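The grip that wouldn't let go

Three evenings of log reading, one bad assumption of mine, and I have never enjoyed a fault so much. 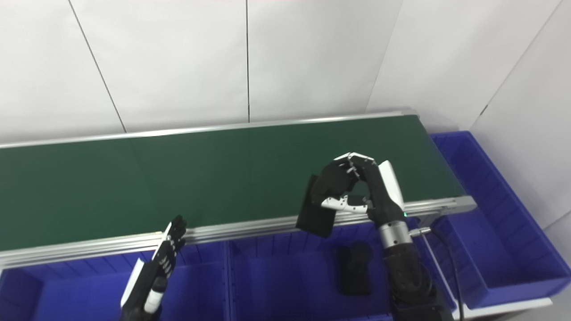
What the job is

For anyone new to the blog: I work on a two-handed sorting cell at Dronunis. Flat parts come along the belt, a hand picks one up, and the part goes into whichever compartment of the blue tray it belongs in. Anything the robot can't place goes in the big bin at the end of the belt. That's the entire task, and I could watch it all day (I have, in fact, watched it all day, more than once).

The hands are the fun bit. We spent years on two-finger grippers and they were fine, but a hand with a proper thumb can do so many more things with a thin part! It can pinch it, tip it, turn it a little before letting go. Ours run a pinch routine that I wrote in January and was very proud of until the middle of last month.

What went wrong

On a Tuesday, a bit before lunch, the right hand picked up a flat black part, carried it to the tray, and held it there. The controller thought it had let go. The arm log said "released," the task counter went up by one, and the next pick was already queued. The hand started back toward the belt with the part still between its fingertips.

Musa Briggs was on the pendant and hit the stop before it got there, and I'm very glad he did. A thin part carried back into an aluminum rail with an arm behind it is how you bend a finger, or chip a part and send the piece somewhere you'd rather it didn't go. The guarding was closed and everyone was outside it, so the risk was to hardware. Still, a machine that believes its hand is empty when it isn't is a safety matter in my book, and we wrote it up as one.

Then we reset, ran it again, and it was perfect for the rest of the day. Of course it was.

The wrong theory

My first guess was stickiness. The parts come in from Ostermann with a protective film on one face, and I had decided within five minutes that some adhesive was getting onto the fingertips. I cleaned the pads. I swapped one for a spare. I wrote a confident message to the team. Two mornings later it did it again with the brand new pad, and I had to write a second, shorter message.

Musa's idea was much better. He asked how the hand knows it's open. I started to explain and got about half a sentence in before I could hear the problem myself.

What the logs had

The pinch routine closes the fingers until the motor current rises, backs off slightly and holds. To release, it sends an open command, waits 300 milliseconds and reports success. It waits. It doesn't look! The finger position was sitting there in the data the whole time and my code never asked for it.

So why did it work nearly every time? I went back through 2,860 picks, which took me most of three evenings and a lot of toast. In the normal ones the fingers start moving well inside the wait. In the bad ones the open command arrived while the hand was still finishing its back-off move, and the hand controller dropped it. No error, no warning, just a command that never ran. There were 8 of those in the set. In most of them a later retry from another part of the program had opened the hand anyway, over the wrong compartment or over the belt, and we'd put those down as ordinary sorting mistakes.

That last part stung. We'd had the clue in the misplaced parts for weeks and I'd been blaming the vision side. (Sorry again, vision side.)

The fix

The hand now has to prove it's open. After the open command, the program reads the finger positions and won't report a release until thumb and fingertips have both moved past a set gap. If they haven't, it sends the command once more. If they still haven't, the arm stays where it is, over the tray, and calls for a person. It never travels on a guess.

I also made the open command wait for the back-off move to finish, which fixes the cause. I wanted both. Fixing the timing alone would have made the symptom vanish and left me trusting a timer for the next thing that goes wrong.

The check costs a sliver of cycle time, and I got some of it back by trimming the wait, which was far too long for a healthy release.

To test it we forced the fault by sending the open command early on purpose, over and over, with a foam block in place of the part and the speed turned right down. Then Musa unplugged the position feedback without telling me which run he'd do it on. The arm stopped over the tray and sat there beeping, and I cheered, loudly enough that someone from the Zillus project came over to see what had happened.

Since then it's done some 1,000 picks with no false releases. The early-command test is now part of what we run before any change to the hand code goes in.

Next up is the left hand, which has the same routine with my same mistake in it, copied and pasted. It's locked out of picking until the new version is on there. After that I want to try the Hakden fingertip pads with the touch sensing, so the hand can tell us whether there's still something between its fingers as well as how far apart they are. They're supposed to get here next week and I've already cleared a spot on the bench.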